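Home | Forums | Sims & Software | Kit Reviews | Members | Log in

Trokgate Home Sim pack, worth the money?

tinbadger
Right, I've been on the trial of the Trokgate home pack since 2/27/23 and I've got to decide whether to cough up before it runs out. It's £229 for the full thing, or 33 quid a month if you want to dip in and out. For that you get the furnished rooms, the two-armed robot model and the teleop plug-in. We'd be using it for driving practice before people get near real arms. Anyone here paid for it? I like it so far but I'm easily pleased and I know it!

mossy_pete
Paid for it last April, the full licence. The rooms are lovely, I'll give them that, and the arms behave themselves. What drove me up the wall was the chest view. Everything's on a slant and I spent my first few evenings steering into furniture. Wuvville's pack gives you a level view straight out of the box and it's 50 quid cheaper.

tinbadger
I've got used to the slant, more or less (bit of a stiff neck the first night). There's a roll setting in the view menu but I've left it alone for now. Couple of grabs from the living room, both arms out in front, sofa on the left and the desk over on the far side: 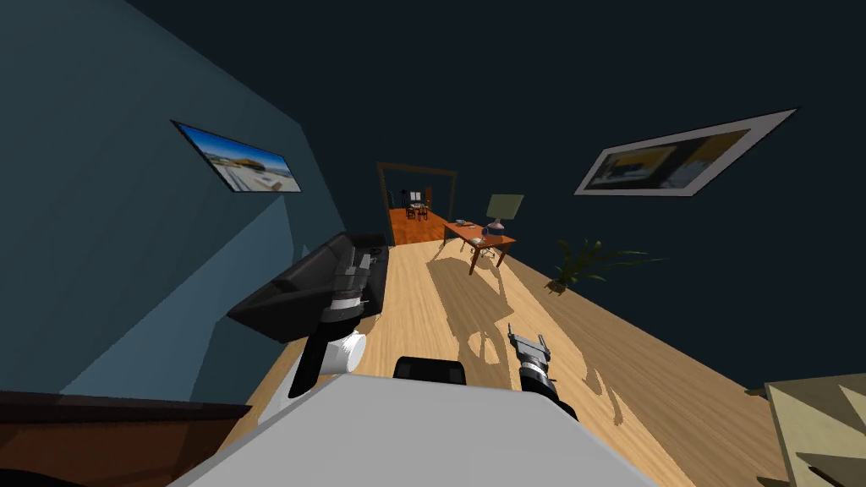
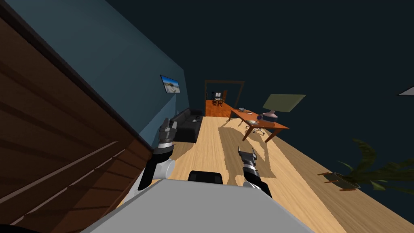

Priltmont Robotics Club, Simulation Group

The shadows are what sold me on it, if I'm honest. You can see the desk and chair thrown right across the floorboards and the arms have theirs in there too. When I'm bringing a gripper down I watch its shadow as much as the gripper, and my old sim had nothing like that, just a grey floor and a lot of guessing.

gluepot
Ooh, that's a nicer room than mine. I like that you can see the table and chairs through the doorway as well. Can you drive through there, or is it just for show?

tinbadger
You can drive through! It's a bit of a squeeze with the arms out, so tuck them in first. I clipped the door frame twice and it stopped me dead both times, no ghosting through the wood.

mossy_pete
See, I don't buy the shadow thing. They're so hard-edged that on a pale floor I kept losing the dark gripper against them. In the second one you've got the shadow from the desk and chair stretching over towards the right gripper, and that's exactly the sort of muddle I mean. Soft shadows would be fine. These I switched off.

Viorica Mladenović
I'm with tinbadger on this one. I teach beginners, and the ones who learn with shadows on get the hang of depth much quicker. Pete, did you try moving the light? It's under room settings, and if you swing it round behind the robot the floor in front changes completely. Took me ages to find, the manual's hopeless.

mossy_pete
Didn't know you could move it. I'll have another go, but I'm still cross about the view.

gluepot
What sort of computer are you all running it on? Mine's an old Gashi desktop and the Wuvville one makes it sound like a hairdryer.

tinbadger
Mine's nothing special and it copes, though loading the room is slow, long enough to put the kettle on. Turn the picture quality down one notch and it's a lot happier. Mind you, don't go down two or the lamp and the little bits on the desk go all mushy and you can't practise on them.

Viorica Mladenović
One thing to check before you pay, tinbadger. The full licence is for one machine only. If the whole club wants it, ask them about the group price. We were quoted £300 and that covered all our laptops, so it beat buying two singles by a mile.

tinbadger
Oh that's really useful, thank you! I'd not spotted that anywhere on their page. I'll drop them a line tonight and see what they say about the group one. Pete, if you do try the light thing, let me know whether it helps with the dark gripper, I'd like to know before we hand over the cash.

mossy_pete
Will do. Might be the weekend before I get to it.

14 replies | 6 shares
Contact us | Forum rules | Back to top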